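Delby Lot Marker Kit

Land is sold by the acre and argued over by the inch. The Delby kit is for the second part.

You get four corner stakes, a reel of flagging and a driver cap, so the stake goes into the ground instead of folding over in front of your buyer. The stakes are galvanized steel with a painted head in a shade of orange found nowhere in nature, with the possible exception of one sunset our designer, Ilze Luik, insists she saw in April.

The reel holds 1,138 feet of flagging. We asked why it wasn't a rounder number and were told that was how much fit. It will run along the front of most rural lots with enough left over to mark the driveway, the well, and the spot where the seller swears you can see the mountains. 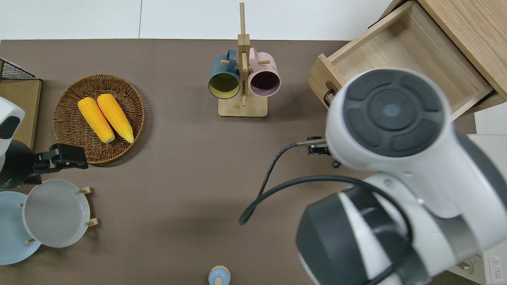

What it won't do

The kit is not a survey. If your neighbor's fence disagrees with your stakes, hire a licensed surveyor before you pull up anything, especially the fence. The stakes also don't care for solid rock. Brayden Nguyen in our returns department has 3 bent ones on his desk and will tell you about each of them.

Details

Stake length: 24 inches
Flagging: orange or pink, one color per reel
Carry bag: included, with a zipper that works most of the time
Replacement stakes: sold singly

Ordering

Brokers and developers buying for a whole subdivision should write to Tuva Engebretsen for bulk pricing. Everybody else can use the button. Returns are accepted on unused kits, and mud counts as use.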